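Wrist view in the simulator is too dark to line up the gripper
Jernel Workshop forum > Builds

stematar8
Round view from the sim for my bench arm. The gripper takes up most of the bottom. 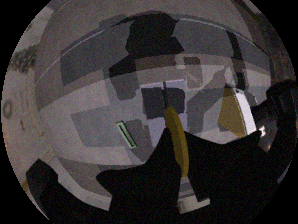 krumina_k
Drop the noise setting first. At 105 samples mine cleaned up fine.

stematar8
I want the noise left in. The real camera I bought from Dremasden is grainy too.

pell_gate
Disagree with krumina_k. Add a second light and move the camera mount back 2 cm. More samples won't help if the fingers block the view.

krumina_k
Moving the mount means redoing the calibration. That took me 2 evenings.

stematar8
I'll try the light tonight and leave the mount alone for now.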